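Kallonville series two, episode 2: "Cloludstead" (SPOILERS for everything up to and including this one)

tidewrack
Right, I've watched it twice and I can't sleep so you're all getting the long version. I loved it. I loved it more than the opener, and I was the person in the last thread going on about the opener in capital letters.

For anyone who drifted off during the gap between series: Janaína Xavier (the character, I still think it's a great name for a detective) has been sent back to Sillstead to close the file on the ferry. She thinks it's a paperwork job. By the end of last week she'd found the passenger list with a name on it in her own handwriting. This one picks up the same night and stays in the same night for the entire running time, and I didn't notice until the sun came up in the last shot.

I'll do it in sections or I'll never stop.

The ferry office

Ten minutes of two people looking through drawers and I was on the edge of the sofa. Bleddyn Gough writes filing better than most people write car chases. There's such a good rhythm to it — drawer, look, nothing, drawer, look, nothing — and then Genivaldo says "what year did you say?" and you know from his voice that he's already found it and already wishes he hadn't. He doesn't hand it over either. He puts it back and says the tea will be cold.

The number on the tab is 995, by the way. Same as the locker in the first series. I nearly fell over.

The costumes

I know I'm the only one who cares about this but the clothes this year are gorgeous. Everybody in Sillstead looks as if they've owned their coat for fifteen years. All those browns and oatmeals and washed-out stripes, sleeves pushed up and gone baggy at the elbow, and then Xavier comes in wearing that hard navy raincoat and looks like she's been cut out of a different programme. By the end she's borrowed a jumper from Nayara and it's the first time the town lets her sit down. No line about it, no close-up. Lovely stuff. 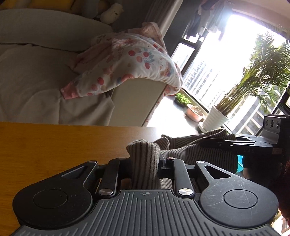

The Cloludstead scene

So. The village under the reservoir. I'd assumed we'd see it in the last episode if we ever saw it at all, and they just walk into it halfway through episode two! I gasped. The sound goes first, did you all notice that? The wind drops out before the picture changes. Then the street lamps, then the pub sign, and Nayara standing there saying "I told you it was closer at night" as if she's talking about a bus stop.

What I keep chewing on: she says her grandmother left with "the other 14". The plaque in the first series lists fifteen families. So is her grandmother one of the fifteen, or has somebody been left off, or has somebody been put on?

The ending

I'm not going to say much because I want to hear what you all thought. I had my hand over my mouth. That's my review.

---

marrowfat
Great post. I'm glad you enjoyed it and I mostly did too, but I've got to be the grump about Cloludstead itself. I think they've gone far too early. The whole pull of the first series was that we never saw it. We had the church bell, the photograph on Genivaldo's wall and that brilliant bit with the dry shoes, and my head did the rest. Now it's a street with some lamps on it. A very nice street! But I can't un-see it.

Also it raises about nine questions for every one it answers and I've been burned by that before.

---

tidewrack
See, I felt the opposite. If they'd held it back until the finale it would've had to be the Big Answer, and no street on earth is good enough for that. Showing it now means it gets to be a place, with people in it who have opinions about Xavier. The woman in the shop window was cross with her. Cross! What about?

---

Pell_and_Sons
The woman in the shop window is the woman from the bakery in series one, episode four. Same earrings. I've checked.

---

marrowfat
No she isn't.

---

Pell_and_Sons
She is though. Little green drops. She serves Genivaldo and he calls her "love" and then never mentions her again, which I thought was odd at the time, because he mentions everybody again. That man can't buy a stamp without telling you who sold it to him.

---

gullsnest
Had to go and look. It's the same earrings but I'm fairly sure it's a different actress, much younger. Daughter? Mother? Given how time seems to work down there I'd happily believe either.

Loved the episode. I watched with my dad, who has never seen a minute of it, and he asked one question in the whole hour ("is the ferry man dead?") and then at the end asked if there were more. Highest praise he's got.

---

tidewrack
IS the ferry man dead? Your dad has put his finger on something. Genivaldo doesn't eat in either episode this year. He makes tea twice and doesn't drink it.

---

marrowfat
Oh come on. Nobody eats on television. If not finishing a cup of tea makes you a ghost then so is every detective since the seventies.

---

halfpast
Long-time reader, first time posting in one of these. I want to stick up for the direction a bit, as it hasn't come up. Anderson Cordeiro only did one episode last time, the one in the chapel that people thought was slow, and I'm so pleased they let him have this one. He does a thing where he holds on the person who's listening. When Nayara tells the story about the evacuation we're on Xavier for nearly all of it, and you can watch her work out that she's heard it before. If you cut to Nayara every time she speaks, that scene is just a speech.

I also think it's why the Cloludstead stuff works, marrowfat. We hardly look at the street. We look at two women looking at it.

---

marrowfat
That's a fair point and I'll give the scene another go tonight. I did like the chapel episode as it happens. I was one of the eleven people in that thread defending it.

My worry is more about the plotting. Can anyone tell me, plainly, what Xavier wants now? Last year she wanted to know who was on the boat. She knows who was on the boat, she was. Since then she's wandered about having things revealed to her. I think Gough is so in love with the town that he's forgotten to give her a job.

---

gullsnest
She wants to get the file closed before Brito finds out what's in it. She says so in the car!

---

marrowfat
She says it in the car and then spends five hours in a drowned village with the file on the back seat.

---

gullsnest
Ha. Okay, yes. But the car's locked.

---

halfpast
On Brito: do we think he's a person? He's only ever a voice on the phone or a signature. Xavier calls him "sir" once and "them" once, in this episode, within a minute or so of each other. I took the second one as a slip in the performance, then I thought about how careful everything else is.

---

Pell_and_Sons
I think Brito is an office. As in whoever's sitting in the chair is Brito. And I think Genivaldo used to be Brito. He knows the extension number without looking it up.

---

tidewrack
PELL. That's brilliant. I've got goosebumps. He does, doesn't he? He dials it with his back to the phone list. And it'd explain why he put the file back.

Right, that's my favourite theory of the series so far and I'm going to be unbearable about it.

---

osier
Bit of a different view. I've come to this having only seen series two, and I think it's a fair test of whether an episode stands up. Parts of it really do. The ferry office was lovely, the atmosphere's so thick you could spread it. But I was lost in the last ten minutes and it wasn't the nice kind of lost. When the bell rings and Xavier starts counting under her breath, I could tell it was meant to be enormous and I'd no idea why.

Should I go back to the beginning, or is it one of those where you'd say just push on?

---

tidewrack
Go back! Please go back. I'm jealous of you. There are only six of them and the third is one of the best hours of telly I've seen. Short version of the counting: in series one the bell is said to ring once for everyone who's left the valley. The sign outside Sillstead gives the population as 3000. Nayara's grandmother used to count the rings and she always stopped early and wouldn't say why. So when Xavier counts and carries on past the point where the grandmother stopped... well. Watch it and then come back and shout with us.

---

marrowfat
Gave it another go as promised. I'm moving up from a six to a seven and a half. halfpast is right about where the camera's looking, and on a second watch the quiet before the lamps come on is properly eerie. I had it far too low the first time.

I still say it's too early. And I still say she needs something to do. But the counting got me, I'll admit, and I'd missed the first time that Nayara is mouthing the numbers with her. Only for a second, over Xavier's shoulder.

---

gullsnest
Wait, WHAT?

---

halfpast
Just checked. She is. She's one ahead.

---

tidewrack
I'm going to have to watch it a third time, aren't I. Kettle's on.

---

Pell_and_Sons
Drink it this time or we'll start to wonder about you.

---

osier
Two episodes into series one since last night. The dry shoes!! I see what you all mean now. Also the bakery woman is in the background of the harbour scene in episode one, by the railings, so whoever said she only turns up in the fourth has missed one. Earrings and all.

---

Recent threads
Kallonville series two, episode 1: first reactions
Is Brito one person? (theories, all spoilers)
Ranking every Kallonville episode so far
The chapel episode deserves better
Music in Kallonville: what's playing on the ferry radio?
Where do I start with Bleddyn Gough's other work?
Best slow openings in TV drama
What are you watching this November?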